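Goltum: frequently asked questions

Last revised 31 May 2025. Maintained by Nisreen Abou Jaoude. Questions that are not covered below can be sent to the project list.

General

What is Goltum?

Goltum is a method for training manipulation policies from wrist-camera images. It consists of a training objective, a procedure for generating simulated episodes, and a small amount of code that joins the two. The policy it produces takes a short history of wrist images and joint readings and returns a sequence of arm and gripper commands.

What problem does it address?

A wrist camera sees the grasp well and everything else badly. When the arm turns, the target often leaves the view or is hidden by the object already held. Policies trained on these images alone tend to lose track of where the target was and either stop or drift towards the last thing they could see. The usual remedy is a second, fixed camera. We wanted to know how much of the loss could be recovered without one.

How does it work, in brief?

During training, the simulator supplies the pose of the target relative to the gripper at every step, whether or not the target is in view. A side branch of the network is asked to predict this pose from the image history. The error on that prediction is weighted by how long the target has been out of sight, up to a fixed limit. At run time the side branch is still computed, and its output is passed to the action head together with the image features. No pose is supplied from outside at that stage.

Is the side branch needed at run time?

Yes. We tried removing it after training, on the grounds that the shared features might already carry what was needed. Performance fell to near the level of the baseline. The ablation is in the appendix of the report.

What are Pascual and Terkier?

Pascual is the baseline policy: same image encoder, same action head, no side branch. Terkier is the episode generator. It lays out the objects, solves for a feasible grasp and placement, and writes out the images and states. The two were separate pieces of work before Goltum and have their own version numbers, which do not track ours.

And Gridville?

Gridville is the task suite used for evaluation. It is a set of simulated rooms with pick-and-place tasks defined in them. The rooms used for evaluation are never used by Terkier for training.

Results

How many tasks were evaluated?

The suite defines 106 tasks. We report on 101 of them. The remaining tasks have a start state in which the arm is already in contact with furniture, and the physics engine resolves that contact differently from one run to the next. We excluded them before any policy was scored, and the exclusion list is included in the release so that others can restore them.

What is the main result?

Goltum completes more tasks than Pascual in every group of the suite where the target is hidden for part of the approach. Where the target stays in view throughout, the two are level within the spread between seeds. We regard the second finding as the expected one: the side branch has nothing to add when the target is visible.

How many seeds were used?

4 per policy in the published tables. An earlier draft used 2, and readers who have that draft should discard its figures for the shelf group, where the spread turned out to be much wider than two seeds could show.

Does the method help with grasping?

Not measurably. The side branch concerns the place to which an object is going. Failures at the grasp itself (slips, closing too early, pushing the object away) occur at the same rate as in the baseline.

What are the most common remaining failures?

Three account for most of the log. The first is a late correction, in which the target comes back into view close to contact and the arm has too little distance left to correct. The second is a mistaken surface: in rooms with several pale, flat surfaces, the predicted pose settles on the wrong one and stays there. The third is a timeout, usually after the arm has hesitated near a joint limit. The failure labels were assigned by hand from replays and should be read with that in mind.

Has it been tested on a physical arm?

No. All figures in the report come from simulation. We have made no claim about transfer, and would ask that the results are not quoted as if we had.

Images and data

What does the policy receive as input?

Colour images from the wrist camera, joint angles and gripper opening. There is no depth channel. The image history is a fixed number of past steps, set in the configuration file. Lengthening it past the default raises memory use and gave no gain in our tests.

Why do so many of the images look awkward?

The camera turns with the wrist. During a placement, the view may be tilted well away from level, may look up at the underside of objects, and may be filled largely by something close at hand. These images are common in the data and are kept. Filtering them out was tried early on and made the policy worse, as it then had no experience of the views in which it most needed to act.

Can you show a typical difficult view?
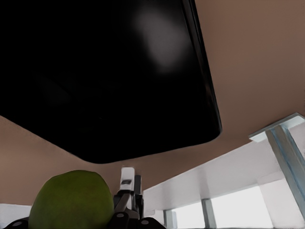

Simulated wrist view with a green fruit at the gripper. A large black object fills much of the upper part of the image, and a white frame stands at lower right.

Views of this kind carry little for the encoder to work with. The black surface overhead has almost no detail apart from a soft grey reflection, and the brown area behind it is evenly shaded. The white frame offers the clearest edges, but at this angle it is seen from underneath. A single image of this sort is a poor basis for estimating a pose, and the history has to make up the difference.

Are the gripper and the held object masked out?

No. Masking was considered, as both take up a large part of the image. In practice the position of the held object between the fingers is useful to the action head at release. The gripper also gives the encoder a fixed reference, as it does not move relative to the camera except when opening or closing.

Are lighting and surface colours varied?

Both are varied per episode by Terkier, within ranges set in the room file. Object textures are drawn from a fixed library and are not recoloured. A policy trained with recoloured objects was slightly worse on the suite, though the suite itself contains no recoloured objects and so cannot show what was gained.

Is the target pose stored with each image?

Yes, in the gripper frame, as a translation and a unit quaternion. A separate flag records whether any part of the target is in view. The flag is computed from the renderer's segmentation output and is exact, but it says nothing about how much is visible: one pixel is enough to set it. If you need a stricter test, the segmentation masks can be regenerated from the stored states.

Can I add my own rooms?

Yes. A room file lists the furniture, its poses, and the surfaces on which objects may start or finish. Run the checker before generating episodes. It reports surfaces the arm cannot reach, and these are the usual cause of very low episode yield.

Running the code

My training run shows the pose loss rising after the first part of training. Is that a fault?

Usually not. The weight on hidden steps is increased on a schedule, so the reported loss goes up even when the prediction is improving. Plot the unweighted error, which is logged under a separate key. If that rises as well, check that the gripper frame in your data follows our convention, with the z axis pointing out of the palm.

Can I resume from a Pascual checkpoint?

Yes, the encoder and action head will load. The side branch starts from random weights and the first layer of the action head is widened to accept its output. We saw no difference in the final result compared with training from scratch, only a shorter run.

My scores differ slightly from the published ones. Why?

Check the physics engine version first, then the exclusion list. Small differences between graphics drivers also change the rendered images enough to alter individual episodes, although group averages should remain within the reported spread. When writing to the list, attach the evaluation log and the configuration file - a score alone is not enough for us to trace the cause.

When is the next release planned?

November, with the segmentation masks included and the start states of the excluded tasks repaired. The tables will be rerun on the full suite at that point, and the present ones kept under their current version for comparison.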